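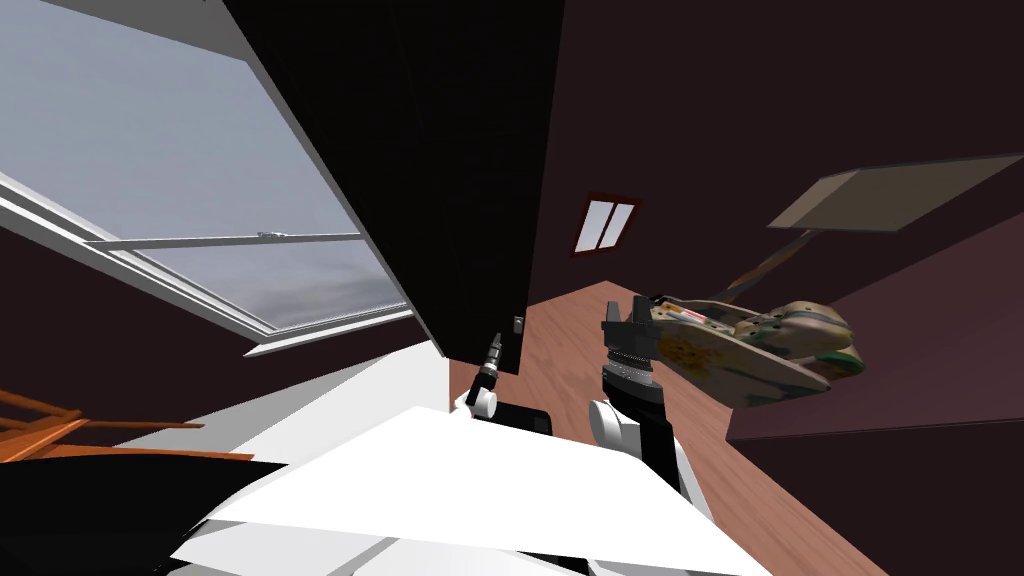

The simulated room the students work in, with the right gripper holding a camouflage-patterned object and the left one up by the black cabinet.

The first thing I learned about the Drovari club is that you should never sit in the chair by the radiator, because that's where people go to sulk when their code won't run. I sat in it. Three teenagers immediately asked me what was wrong.

Nothing was wrong! I'd come to the public library in Zivmont to write about a high school robotics club that doesn't own a robot. It has laptops, a projector that hums, a box of granola bars and a room on the second floor until the building closes. Everything else happens on screen, in a make-believe house with maroon walls and a wood floor, where a white two-armed robot spends its evenings trying to put things away.

"We priced out a real arm once," Elvira Yupanqui told me. She teaches physics at the high school and has run the club since it started. "Then we priced out fixing a real arm after ninth graders had been at it, and we closed the tab."

The club's yearly budget is $800, and most of that goes to the entry fee and the bus for the Villca Challenge, a simulation contest for school teams. Teams get the same virtual robot and the same set of rooms, and they write the software that decides what the arms do. The task this year is tidying. Pick up the object, open the cabinet, put the object in, close the cabinet. You have 60 seconds.

I said that sounded easy. I'd like to apologize to everyone who was in the room when I said it.

Kayode Ugwu, a junior with a very patient face, pulled a second chair up to his laptop and let me drive. Not the way they do it in the contest, where the program has to do the thinking, but by hand, with a game controller and a view from up near the robot's own body. That view takes some getting used to. The body leans, so the whole house leans with it, and the window that ought to be in front of you is hanging off in the corner. I felt a little seasick. I also put the left arm straight into the wall and left it there, shoving, while I looked for the button that would make it stop.

"Everybody does the wall," Kayode said kindly.

His own program is built in pieces, and he walked me through the one he's proud of, which is the grip. Round things are simple, he says, and boxes are simple if you come at them square. Lumpy things are miserable. Grab a lumpy thing a little off center and it swings in the fingers, and now the arm thinks it's holding something in one position when it's really in another, and you find that out when you bang it against the shelf. His fix is a small pause. The arm closes, lifts a hair, waits, checks how the object has settled, and only then moves on. The pause costs him 2 seconds every run, and there's an ongoing argument in the club about whether that's smart or a waste.

The argument is mostly with the latch people. I hadn't expected there to be latch people, but the club has split itself up by body part, more or less, and the kids who write the left arm's code are a world unto themselves. The cabinet in this room is tall and black, and the latch on it is tiny. They need every second they can get. When Kayode's pause comes up (it comes up a lot) somebody from that side of the table groans out loud.

"They want my seconds," he told me.

"They're OUR seconds," said a voice behind a laptop.

Elvira stays out of it. Her method, as far as I could tell, is to wander by with a granola bar and ask one annoying question. The evening I was there it was, "What does the other arm do while you're waiting?" There was a long silence at the table. Then a lot of typing — and a run in which both arms went for their own targets at once and tangled at the elbows in a way that made the whole room howl. They ran it again just to laugh at it. Then they ran it slower, took notes and started over.

I asked her if she worries that kids who learn all this on a screen will be lost when they meet the real thing. She gave that more thought than I figured she would. Friction is her big one, she said. The friction in the simulator is too polite. Real fingers slip, real cables snag and real doors stick in damp weather. So once a term she takes the group over to Bondell, a packaging firm out past the rail yard, where they get to stand behind a yellow line and watch arms load cartons. The students come back full of complaints about their own software. She loves that part.

The club has 36 members on the sign-up sheet, though the number who show up depends heavily on band practice. Some of them don't write code at all. A couple of sophomores build practice rooms, moving furniture to awkward places and turning the lighting down, and they take real joy in it. One student keeps the log of failed runs, with a name for each type of failure. My wall incident is in there now under "Visitor."

The regional round is at the end of May 2018, and the team will send in whatever version is working by then, pause or no pause. If they get through, the final is in September, which means a summer of logging in from kitchens and grandparents' houses and, in Kayode's case, the break room of the grocery store where he bags.

Before I left he offered me one more try with the controller. I kept well away from the wall this time. I got the gripper over the object, closed it, lifted, and counted under my breath the way he'd shown me. It held! I was so pleased that I turned around to tell Elvira, and my thumb must have slid, because when I looked back the object was on the floor and Kayode was already reaching over to hit reset.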